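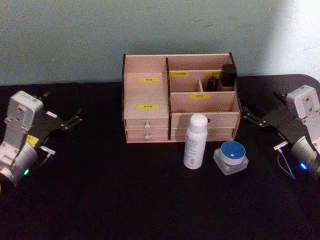 The paperless promise, one more time

2 Jul 2019

By Si-eun Kwak

Every few years somebody at Drirbridge decides we are going paperless. I have been through three of these drives now and I still have a full filing cabinet, so forgive me if I read the latest memo with one eyebrow up.

The new plan comes with a product. Gornance, which sells document software to offices our size, came in and gave a talk with a lot of green arrows in it. Their claim is that the average worker loses 161 hours a year looking for things on paper. I asked where the number came from. The answer was "industry research," and when I asked which industry, we moved on to the next slide.

I don't doubt that people lose time looking for paper. I lose time looking for files on the shared drive too, and that never gets measured in these talks. Last month I needed the signed Van Loon lease. The paper copy took me as long as it takes to walk down the hall and open a drawer. The scanned copy was in a folder called "New Folder (4)", under a name made up of the date and the word "scan", and I found it only by opening 374 files with names just like it. All right, I gave up well before that, but 374 is how many were in there.

Then there is the matter of who does the scanning. The memo says it will be "absorbed into existing roles." I have seen what that means. In December, when we switched phone systems, the same words were used, and two people in accounts spent their evenings typing in extension numbers.

To be fair, some of it makes sense to me. Expense claims should have gone online years ago. Travel forms, the same. If I never again have to fill in my own department code by hand on four pages of one form, I will say thank you to Gornance in person. And the storage room on the second floor is a real problem. We pay rent on a space that holds binders from before the Britard merger, and I would bet my lunch that most of them can go.

But that is a clean-out. You can do it with a shredding service and a couple of free afternoons, and it doesn't need a license for every desk, renewed yearly, at a price the memo leaves out.

So here is what I would like to know before July is over. What does it cost in the second year, once the starter discount ends? Can we get our files back out, in a form other software can read, if we quit? Which papers do we have to keep as originals no matter what? And who picks the folder names?

I sent these to the project inbox and got an automatic reply thanking me for my interest. If a proper answer comes, it will be printed in the next issue. Anyone with questions of their own can send them to me or leave them in my tray, on paper if you like.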